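Resident Services, Mendlow House
Ticket 3323: Folded denim does not stay folded; stack on bed leaning
Updated Wednesday, 4:45 p.m., by Katsuhiko Ikeda

Status: Open, awaiting reply from resident

Reported problem
The resident of Room 6 reports that jeans folded according to the Magnusson laundry sheet come open when stacked. Elastic cuffs are said to be the main difficulty. The resident requests a method that can be used on the bed, as the room has no table.

Step 1. Lay the jeans lengthwise on the bed and draw each leg down by the hem until the seams are straight. Gathered cuffs must be pulled flat before the first fold.
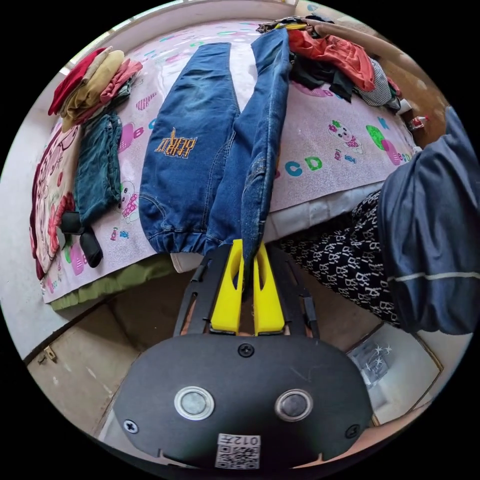 Step 2. Fold one leg over the other, then bring the cuffs up toward the waistband. The folded pair should be set down on a clear part of the sheet, apart from the existing stack.

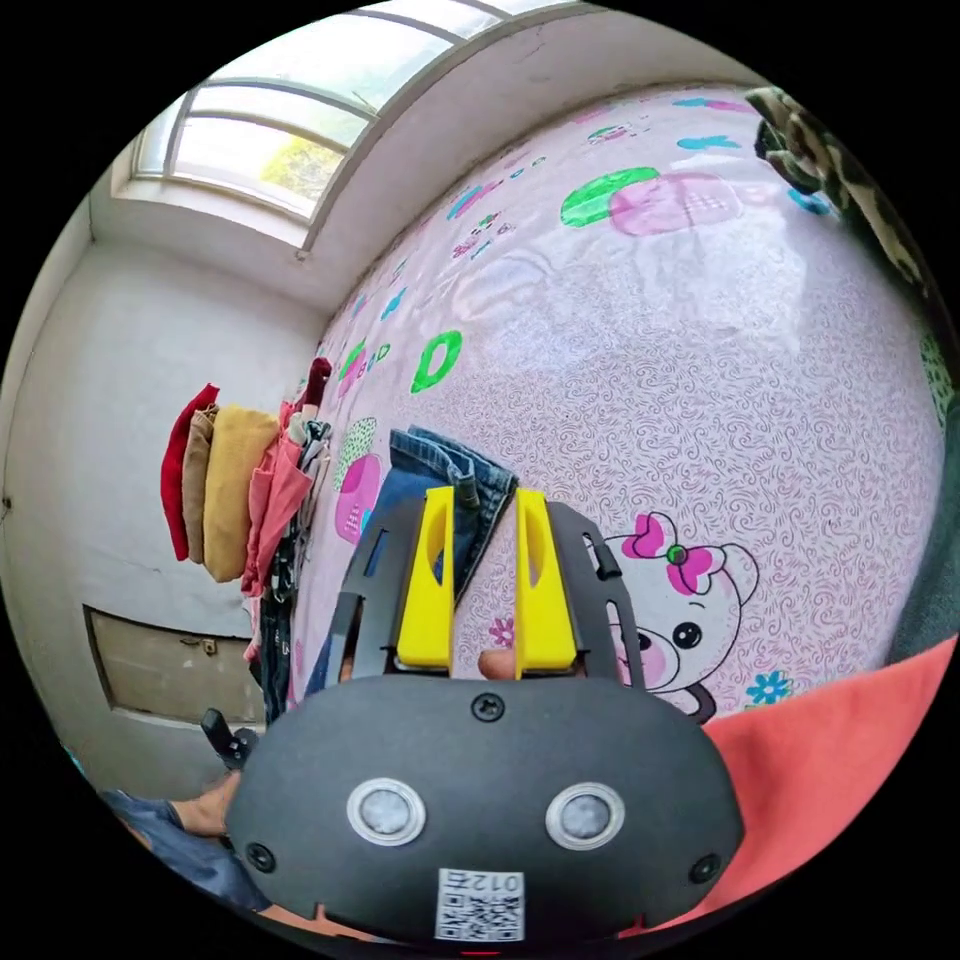
Press the fold with the palm before making the next one. Pairs of similar weight should be stacked together, with lighter garments on top.

Step 3. Heavy items that are badly bunched, including denim jackets, should be held up and opened out before they are laid down. Twisted ends are to be released by hand. 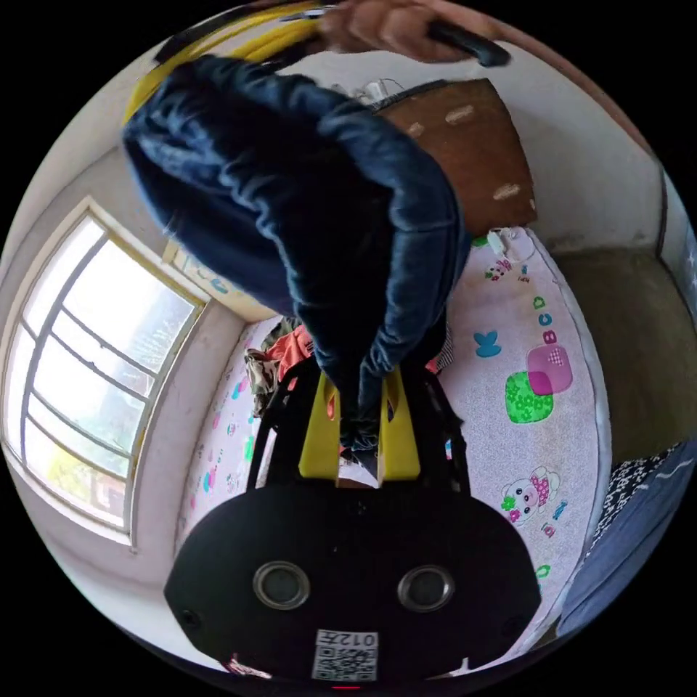
Step 4. If a pair of jeans has rolled along its upper edge, lift it by both ends above the bed and stretch it gently. 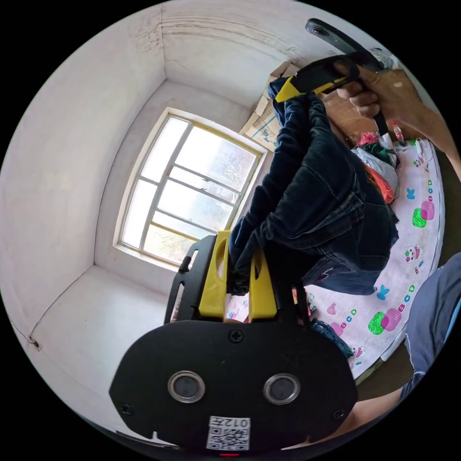 Do not fold over a roll, as the added thickness will tip the stack. The resident has been asked to confirm whether the problem continues. A shelf divider, 50 cm wide, may be requested from the Bremmont supply room.

Related tickets
Drawer runner sticking, Zellitz wing
Replacement hangers, Room 6
Laundry sheet, large print request

Contact Resident Services | Copyright Mendlow House | Back to top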